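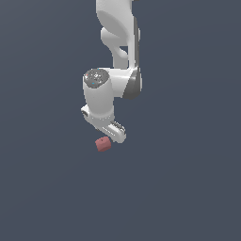 What Is Asthma?

Asthma is a condition that affects the airways. The airways are the tubes that carry air in and out of the lungs. In a person who has asthma, these tubes are sensitive. Sometimes they swell and become narrow, and it is harder for air to pass through.

Many children have asthma. Some have it only when they are young, and others have it all their lives. You cannot catch asthma from a classmate, and it is safe to sit, eat and play with someone who has it.

What does it feel like?

A person with asthma may cough, especially at night or after running. The chest may feel tight. Breathing may make a whistling sound, called wheezing. When these signs become stronger, it is called an asthma attack or a flare-up.

What causes a flare-up?

Things that bother the airways are called triggers. Each person has different triggers. Common ones are:

Smoke
Dust
Pollen from trees and grass
Fur or skin flakes from animals
Colds
Very cold air

Pollen is a trigger that changes with the seasons. At the Rullard Children's Clinic, many families ask about it in May, when the grass is in flower.

How is asthma treated?

Doctors and nurses use two main kinds of medicine. Controller medicine is taken regularly, even on days when the person feels well. It helps keep the airways from swelling. Quick-relief medicine is used when breathing becomes difficult, and it opens the airways.

Both kinds are often taken with an inhaler. Some children use a spacer, a tube that fits on the inhaler and helps the medicine reach the lungs. Never use an inhaler that belongs to another person.

Can children with asthma play sports?

Yes. Most children with asthma can run, swim and play on a team. Their doctor may ask them to warm up slowly or to take medicine before they exercise.

What should I do if a friend has trouble breathing?

1. Tell an adult right away.
2. Help your friend sit up straight. Your friend should not lie down.
3. Ask where the inhaler is kept, and tell the adult.
4. Stay close and speak calmly. If no adult is near and your friend can hardly talk, call 911.

Words to know

Airways: the tubes that carry air to and from the lungs.
Inhaler: a small device used to breathe in medicine.
Trigger: something that can start a flare-up.
Wheezing: a whistling sound made while breathing.

Written by Hạnh Lại for the Rullard Children's Clinic
Last reviewed: 2020-04-12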